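Mathew against Grura: two hand-held grippers on soft things

Posted in March

I have spent most of my evenings lately comparing two sets of fingers for a hand-held gripper, and I said I would write it up once I had enough notes to be fair to both. The short version is that I prefer Mathew for clothes and Grura for nearly everything else. The long version follows, and it is mostly about clothes.

Both sets of fingers came from Gromedance, a small workshop at Rikedcombe that makes parts for people who record hand movements to teach robot arms. Mathew is the softer of the two. Grura is the same length but stiffer, and it closes with more of a snap. They fit the same body with the same two bolts, so swapping them takes a few minutes once you have found the right hex key.

I picked clothing as the main test because it is where my last pair let me down. A bottle or a box keeps its shape while you reach for it. A pair of trousers doesn't. You pinch what you think is the waistband, lift, and find you have one layer of it, or three. With your own hand you would feel that straight away and shift your grip. With two plastic fingers and a trigger you get a little of it through the handle and have to look for the rest.

The way I work is simple. Put a garment on the bed in a heap, approach from the side, close on an edge, lift it clear of the sheet, and move it across to where I want it. If it drops before it gets there, that is a miss. I don't count a messy landing as a miss, although I do write it down.
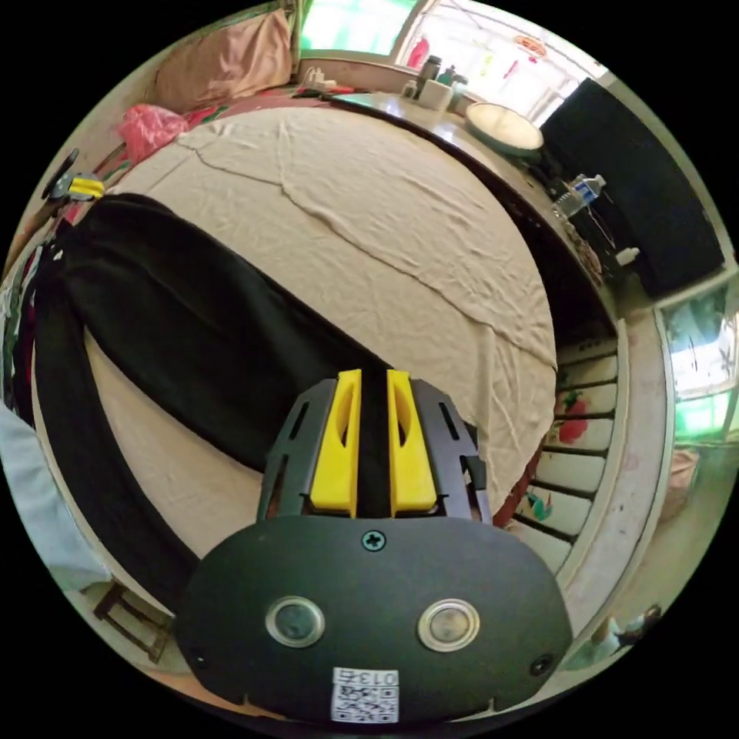 Lining up on something black on the beige sheet.

Dark cloth is the hardest thing I tried, and the fingers are only partly to blame. When I played back the recordings I could hardly make out the folds, and if I can't see where one layer ends I wouldn't expect a model trained on the footage to do much better. A bright window behind the bed makes it worse. The camera settles on an exposure for the glass and the cloth goes to a flat dark shape. I locked the exposure by hand in the end and set it for the bed, which leaves the window washed out, but I am not trying to pick up the window.

On thin cotton Mathew was clearly better. The tips give a little as they meet the mattress, so you can press down, slide forward and gather some cloth before you close. Do the same with Grura and the tips dig in and stop. You have to come in flatter, and then your wrist ends up at an angle I wouldn't want to hold for long. After an hour of that I could feel it up to the elbow.

On heavy seams it went the other way. Mathew's fingers spread when there is a thick hem between them, and the cloth creeps out from the tips while you lift. Grura just holds on. I carried a wet towel the length of the hall with it and it never moved.

I logged 240 lifts across the two, split evenly, and I was going to put a table in this post. I have left it out because I changed the trigger spring part way through and the early figures aren't comparable with the later ones. Anca Ardeleanu, who reads these posts before they go up, told me to do the whole lot again. She is right and I will, but not this month.

The next thing I wanted to know was how either one got on with two people working the same heap. Shahla Yazdani has done far more of this than I have, and her advice was to agree who moves first and to say it out loud. We ignored that for the first few tries and knocked fingers twice. After that we talked all the way through, which feels daft for the first five minutes and then becomes normal. 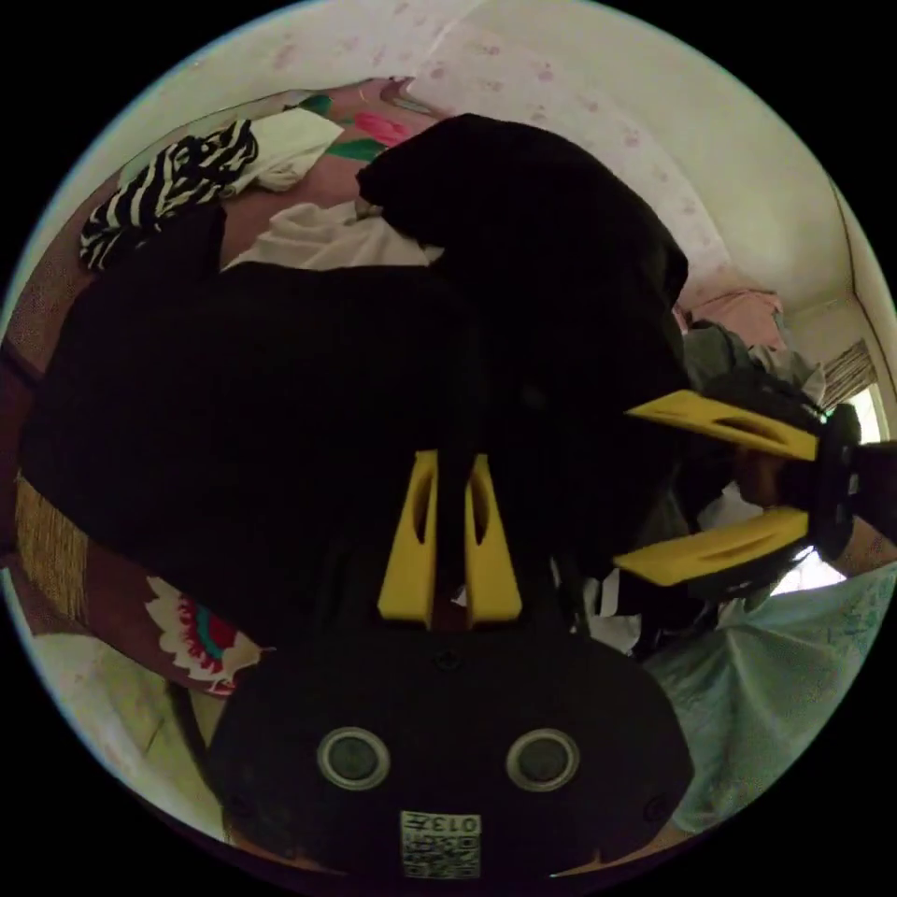 Two grippers make large garments much less bother. One of you takes an edge and holds it up, and the other can then get at a proper fold without digging for it. It also showed me a fault I had missed when working alone — I hold the handle too high, so my fingers point down more steeply than they should. Watching somebody else come in low from the side made it obvious. I have put a strip of tape on the handle to remind me where my hand goes.

The recordings are harder to deal with when there are two of you. Each gripper keeps its own clock, and mine had drifted from the other by the end of a long run. A sharp clap at the start and another at the end is enough to line them up by sound. The longest recording came to 1648 frames after trimming, and the match was still good at both ends.

A few smaller points, for anyone thinking of buying either set. The bolts work loose on both, so check them before each session. Mathew's tips pick up lint and want a wipe with a damp cloth. Grura squeaks when it closes fully, and a dab of silicone grease at the pivot cured it on mine. Neither came with spare bolts, and the ones in the packet are an awkward length, so buy a few extra if you find a match.

I am leaving Mathew on for now. Socks are next, then the duvet cover, which I have been putting off.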